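How to Run for a Seat on the Vullport Town Council

So you've been grumbling about the parking on Kirkus Street for years and somebody finally told you to run for something. Good for them, and good for you! I've helped with a fair number of small-town campaigns by now, and the first steps are much less scary than they sound.

Start at the clerk's office in the Kaufmann Building. Ask for the candidate packet and read the whole thing at the kitchen table that same night, with a pen in your hand. You'll need 14 signatures from registered voters in your own ward, and I always tell people to bring in nine or ten extra. Somebody will have moved, and somebody's handwriting will look like a seismograph.

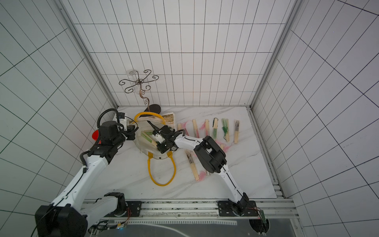
White bag with yellow handles, pale green item folded inside.

Next comes the money form. Even if you plan to spend next to nothing, open a separate bank account before you take your first donation (yes, even the check from your mother). Write down every gift the day it arrives, and keep your receipts in one envelope.

Then get yourself a voter list. Last November the winner in Ward 2 finished with 896 votes, so you're talking about a number of people you could very nearly meet in person if your shoes hold up. Mark the folks who vote in every local election and knock on those doors first. Keep your hello short, ask what's bothering them, and then hush and listen, which I still find hard myself.
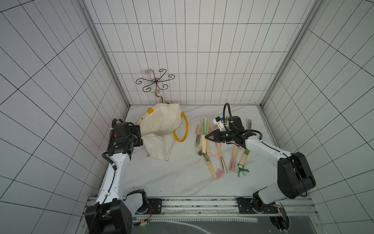 Canvas tote standing open, wire ornament hanging on the tile behind it.

Yard signs can wait until you've walked your ward at least once. When you do order, check the town rules on size and placement, and always get a yes from the homeowner.

Papers for the spring election are due at the clerk's counter by noon on Thu 26 December. The Gridier Road entrance is the one with parking, so use that and give yourself an extra half hour. Ask for a stamped copy of everything you hand in, and put it somewhere you'll be able to find it again.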